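Section 4: Booking a Screening Room and Running a Club Session

This section applies to student and community clubs that hold film, animation or game screenings at the Siston building. Club organisers should read it in full before submitting a first booking through the Namico portal.

4.1 Before you book

Each club must have two registered organisers. Both must hold a current Namico login. If an organiser leaves the club, the remaining organiser must register a replacement before the next session.

4.2 Making a booking

1. Sign in to Namico and select Rooms, then Siston.
2. Choose Room 132 or the Trummer Theatre. Room 132 is suitable for regular weekly meetings. The Trummer Theatre is reserved for marathons and joint events.
3. Enter the club name exactly as it appears on the register.
4. Enter the title and classification of every program to be shown. Episodes from the same series may be entered on one line.
5. Attach the screening licence, if one is required.
6. Select Submit. The status will change to Pending.

Note: A Pending booking does not hold the room. Do not advertise a session until the status reads Confirmed.

Bookings for the August program close on 25th January. Applications received after that date will be placed on the waiting list in order of receipt. 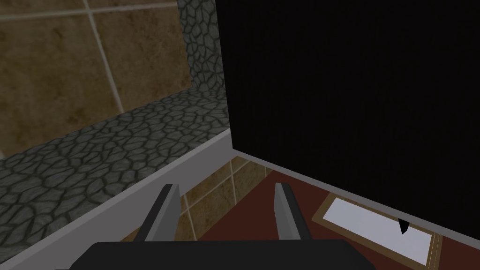

4.3 Setting up on the day

1. Collect the room key from the Vitside desk and sign the key book.
2. Switch on the projector at the wall panel and wait for the blue standby light to turn green.
3. Connect the laptop or disc player to Input 2.
4. Play a short part of the program and check the subtitles from the back row.
5. Set the volume before members are seated.

Caution: Do not switch the projector off at the power point. The lamp must be allowed to cool through its normal shutdown.

Caution: Extension leads must not cross the centre aisle.

4.4 Food and shared meals

Cold food may be served in Room 132. Shared meals must be listed on the booking, and each dish must carry a label naming its main ingredients. No food is permitted in the Trummer Theatre.

4.5 Closing the session

1. Return the seats to their original rows.
2. Hold down the projector's power button until the shutdown message appears.
3. Record attendance in Namico under Session Report.
4. Return the key to the Vitside desk.

A club that leaves a room in poor order may be charged a cleaning fee of $400.

4.6 Contacts

Bookings and licences: Lutfa Navaratnam, Club Services
Projector and sound faults: Rezaul Seneviratne, Technical Support

Faults should be reported on the day they occur, with the room and input number included in the report.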